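Home | Club | Racing | Talks | Contact

Speaker notes, winter meeting, Feb 11, 2021
Svatopluk Zeman
"Do we need a new handicap system?"

Start without the slides. Ask who sailed the Kutthorpe pursuit race last season. Then ask who understood the result. Wait.

The Jedolora proposal. The pitch is that boats get rated from their own tracks, updated after every race, with no measurer. Sounds fine. I asked what happens to a boat that sails badly on purpose in February. I got a long answer with no answer in it.

Read out the claim from their letter: "fairer results from the first race." Fairer how? They tested it on 18 boats, nearly all the same class, on one lake. We have old heavy cruisers racing against sport boats in a tidal river. Current alone will wreck the numbers. (Pause here, Vilém will want to argue. Let him, but keep it short.)

Cost. 500 a year for the club, plus whatever a tracker costs each skipper. Our present system costs us one evening and a pot of coffee.

What I grant them:
- our ratings for the two oldest boats are a joke
- protests over ratings eat up the prize-giving
- Dušan can't do the math by hand forever

What I don't grant: that a computer rating stops the arguing. Kekana switched four seasons back and still argues, only now they argue about software. Don't name the skipper.

My suggestion: run it on paper beside ours for the spring series. Score both ways, post both lists, hand out prizes on the old one. If the new list looks better by the last race, I'll say so in this room.

If time is short, skip the part on spinnaker allowances. Do not skip the vote.

Questions. Expect the one about crew weight. I don't have a good answer.

Last updated after the meeting by S. Zeman

Comments

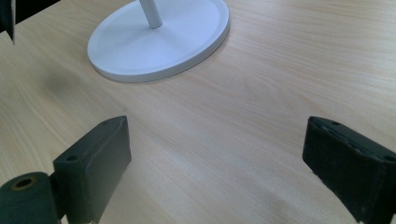
Jarmila Vlček: Scoring both ways is fine by me, but who picks what "looks better" means? Settle that before the first start or we'll be fighting over it in the fall.

Jozefína Kuruc: Agree with Jarmila. And please bring back the spinnaker part, some of us came for that.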